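Journals > Household Waste Studies > Volume 15 > Article > Section 3.2

3.2 Sorting errors by collection round

We compared two districts of Trermont, Grenberg and Cordero, which use the same bins but different calendars. Grenberg is served every week. Cordero has been served every second week since September, when the Resura contract began. In all, 1148 households returned the questionnaire, and 204 of them agreed to a bin check. 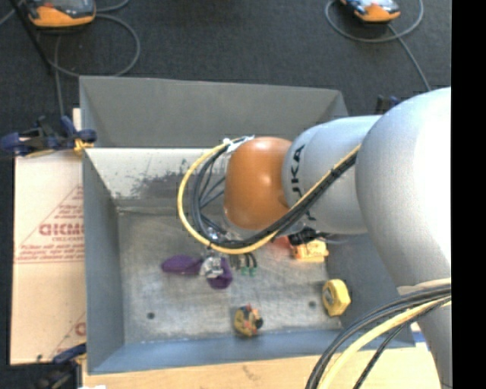
Glass was sorted correctly in nearly every home. Food trays were the main source of error – residents were unsure whether the film had to be removed first. Errors were more common in Cordero, where full bins led people to put paper in with general waste.

Figure 3. Metal bin with slanted walls and a flat, scuffed floor.

Household size had little effect once the collection round was taken into account. Renters made more errors than owners, but many had moved in after the printed guide went out. We return to this point in Section 4.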